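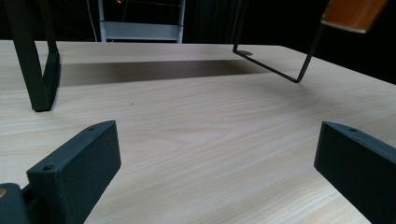
Furniture working group — minutes

6 December 2023, Comutton, upstairs room
Chair: Horațiu Tănase
Apologies: Sârbu office, sent a note instead (item 3)

1. Minutes of last meeting
Agreed, one correction. Delivery charge was 200 per trip, not for the whole order. Spreadsheet to be fixed.

2. Tables
Most of the talk was on tops. Pale ones with the wavy grain liked by everybody present, they make the room feel lighter. Question was whether to go with the same finish for the second room or save money on plain white. Two in favor of white, the rest for the grain. Going with the grain.
Can Gikach still supply it? Their June list had it, the new one doesn't. HT to call. If discontinued we come back to this, no ordering a near match without asking first.
Coasters — reminder goes in the newsletter agian.
Edges: want rounded if there is a choice. If it costs more, leave it.

3. Chairs
Note from Sârbu read out. They can do 21 stacking chairs from stock, dark metal legs, the remainder after the holidays. Felt pads not included. We buy pads separately and put them on ourselves before anything goes on the new floor.
Discussion on stools vs chairs for the window side. Stools are easier to push under, but hard on the back for anyone staying past an hour. Left open.
Old chairs: Urasness will take them if we deliver. Broken ones go to the dump, not to Urasness, please check seats and screws before loading.

4. Money
Budget for both rooms 3,000. Nothing spent since last time. Another 200 put aside for pads, screws, wood cleaner, touch-up pens. Anything over that comes to the meeting first. Receipts in the envelope in the top drawer, name on the back. Three came in without names last time and took ages to sort out.

5. Cleaning the tops
Damp cloth, then dry cloth. No spray polish — it leaves a film and paper sticks to it. No tape directly on the tops either. Sign to go up by the sink, wording as above.

6. Lighting
Far end of the room is too dark in the afternoon. Floor lamp suggested, or move the tables nearer the window. Try moving tables first, costs nothing.

7. Any other business
Key for the storage closet still missing. Whoever had it last please look in coat pockets.
Table numbers underneath, in marker — yes, small, near a leg.

Actions
HT — call Gikach about the finish, reply to Sârbu re the 21
HT — arrange van for Urasness, date to be confrmed
All — receipts with names
All — look for key

Next meeting: after the chairs come, HT to send round dates.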